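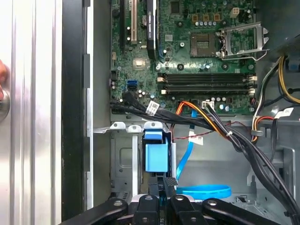
The workshop at Rerent handles office desktops that have come off lease. The bench supervisor there has been stripping and regrading towers for 22 years and agreed to go through the procedure on the condition that names be left out.

The order of work is fixed. Mains lead out, power button held for 7 seconds, side panel off, tower laid flat. Memory comes out before the processor. "Both latches go down together," the supervisor said. "People flick one end, lever the stick up by the other and crack the slot. A board with a cracked slot is graded as scrap here, whatever else is right with it."

The processor socket gets the most attention. On boards where the contacts are in the socket and the chip is flat underneath, the retention bracket is opened fully and the chip lifted straight up by its edges. "You don't slide it. If one contact is bent you may still get a boot, but a memory channel can go missing and you'll spend an afternoon blaming the sticks." Contacts are checked under a magnifier from two directions, and a plastic cover goes on before the board moves to another bench.

Capacitors are inspected by eye. A flat top passes. A domed top, or any residue at the base, fails the board. The supervisor does not recap boards of this age: "The labour is worth more than the machine. I'd do it for a lathe controller, not for an office tower."

Cabling is left in place unless the power supply is being changed. SATA leads are unplugged at the drive end first, and the board end is pulled by the connector body. Wrapped labels on looms stay on, as the part number is often the only way to match a replacement.

In July the shop processed a lot from Prilleck under job number 2181. Of the boards rejected, 8 had socket damage. "All transport or handling," the supervisor said. "None of it was wear."

Recovered memory is tested overnight in a known good board and sorted by capacity and speed, then bagged in antistatic sleeves. Processors are cleaned of old paste with isopropyl alcohol and stored in trays, contact side down, with the grade written on the lid.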